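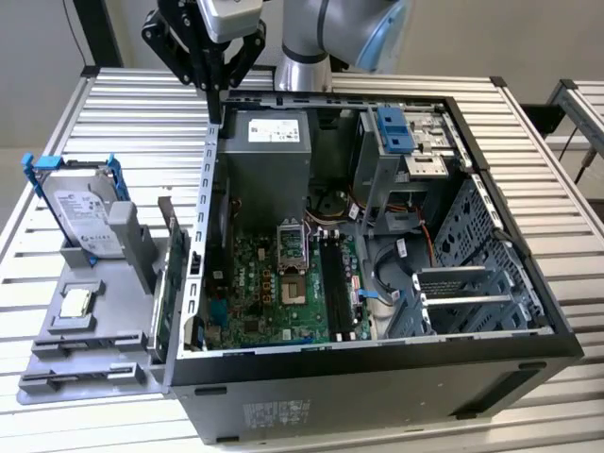
Gripper and Controller Trial Group
Minutes of the June meeting

Present: Rania Lamrani (chair), Yasmine El Ouafi, Nabila Ghoneim, Rónán Buckley
Apologies: Kartini Hartono (sent written comments, read out under item 4)
Minutes taken by: Nabila Ghoneim
Start: 9:30 a.m.

1. Minutes of the last meeting

Accepted with one correction. The Noris controller was on loan from the Metwally office, not bought. Nabila has changed the file copy.

2. Matters arising

Spare finger sets: the order went in late and the supplier has split it. The long angular fingers are here. The short ones have no ship date yet. Yasmine to chase.

Emergency stop on bench 2: the replacement button is fitted and was tested by Rónán before the first run. Closed.

3. Gripper comparison, desktop tower task

Yasmine reported. Both grippers, the Jallden and the Jakden, have now been run on the same task set: expansion card, memory, processor and hard drive caddy, out of the case and back in. The total logged so far is 1,629 attempts across both grippers and both controllers. Attempts stopped by an operator are in that total and are marked in the log.

The Jallden is better at getting down between the drive cage and the wiring. Its linkage is narrower and Yasmine has had fewer aborted approaches with it. Its weak point is grip force at the low end of the range, where the readings drift over a long session. She has been re-zeroing it at the start of each block.

The Jakden holds a steady force but is wide at the knuckle. On the card slot it has to come in at an angle, and the wrist then runs close to its joint limit. Rónán said the angle could be programmed around if the case were turned on the bench. Yasmine would prefer to keep one orientation for both grippers or the results can't be set side by side. Agreed to keep one orientation.

Rania asked about the processor. Yasmine said neither gripper should be trusted to place it with the present fingers. Picking it up from the tray is fine with both. Lowering it square into the socket is another matter, and she does not want bent contacts on the board. Rónán suggested a compliant pad on the fingertips. He has some silicone sheet and will cut a pair for each gripper.

Agreed: processor placement is paused until the pads are ready. Processor pick stays in.

4. Controllers

Rónán reported. The Noris runs its force loop at 500 Hz and the older Metwally unit at 80 Hz. On free moves there is no difference anyone at the bench could point to. On contact moves there is. With the Metwally, the arm pushes further into the part before it backs off, and the caddy task shows this most clearly. Turning the approach speed down helps, at the cost of longer runs.

He also raised the cable on the Noris teach pendant, which is too short to reach the far side of the bench. An extension is available from stores. 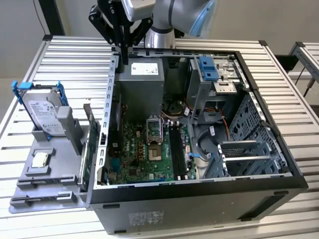

Kartini Hartono wrote that she would not drop the Metwally yet. Two of the older arms can only be driven from it, and if the group reports on the Noris alone, the people using those arms get nothing they can apply. She asked for a short set of runs on the Metwally at reduced speed, with either gripper, and for the report to give both sets of numbers. She also wanted it noted that the loop rate is only one of the differences between the units, and that the filter settings were never matched.

Rónán accepted the point about the filters. He will match them as closely as the older unit allows and write down what he could not match.

Rania asked whether this would hold up the report. Yasmine thought not, provided the runs are limited to the caddy and the expansion card. Agreed on that basis.

5. Cameras

The wrist camera view is partly blocked by the fingers when they are down inside the case. Nabila has gone through the recordings and finds the fixed camera more useful for deciding whether a grasp was clean. She proposed scoring from the fixed view and using the wrist view only for disputed cases. Agreed.

File naming is still inconsistent between operators. Nabila to send out the format again.

6. Actions

Yasmine: chase short fingers; caddy and card runs on the Metwally at reduced speed.
Rónán: fingertip pads; match filter settings and list the gaps; pendant extension from stores.
Nabila: file name format; score existing recordings from the fixed view.
Rania: tell Kartini the outcome of item 4; book bench 2 for the extra runs.

7. Any other business

Rónán asked that the case screws go back in the labeled tub at the end of each session.

Meeting closed at 10:40 a.m.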